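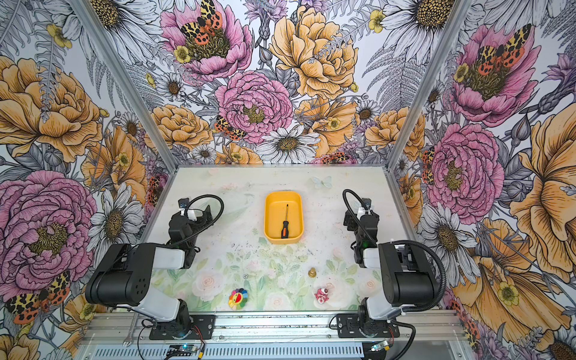

Two arms over the flowered tabletop, with the floral wallpaper behind.

Grikby Serial Listings - README

Hello! I started this data set as a plain text file of one soap's air dates, and it got away from me rather badly. It now covers 16 television serials and 1170 episodes, all typed up from old listings pages and my own notes. Last tidy-up was 14 Aug 2019.

What's in it

The main file is episodes.csv, one row per episode. You get the serial, the episode number, the channel, the date it went out, the start time and the running length. There's also cast.csv, which has 778 rows linking actors to characters (recasts get their own row, so yes, the landlord in Todindale turns up three times).

Bondgate is the fullest of the lot, and my favourite - I'd have done that one for nothing but the theme tune! Eichhorn is patchier. Bernd Rothe sent me the German titles for it, and I've kept his spellings even where the English listings disagree.

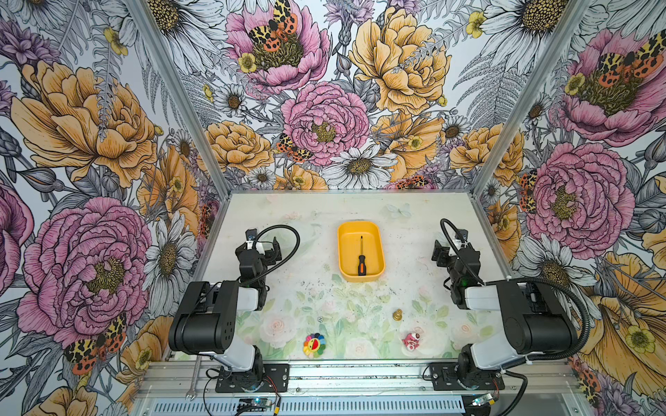
Start times are as printed, so if the football overran and everything slid back half an hour, you won't see it here. Double episodes are a pain. I've given each half its own row with the same date, and put "D" in the notes column so you can filter them out.

Things that are still wrong

There are 51 episodes with no start time at all, nearly all from the second series of Todindale. A few of the Bondgate Christmas specials are numbered as ordinary episodes and I keep meaning to fix them. Please don't trust the "repeat" column before episode 40 or so of anything.

Using it

Help yourself for anything you like, a mention would be lovely. Hjalti Kirkegaard wrote the little script that checks for duplicate dates (check_dates.py, run it from the main folder). If you spot a mistake, open an issue with the serial and episode number and tell me where you found the right answer. I'm hoping to get the next batch in by November.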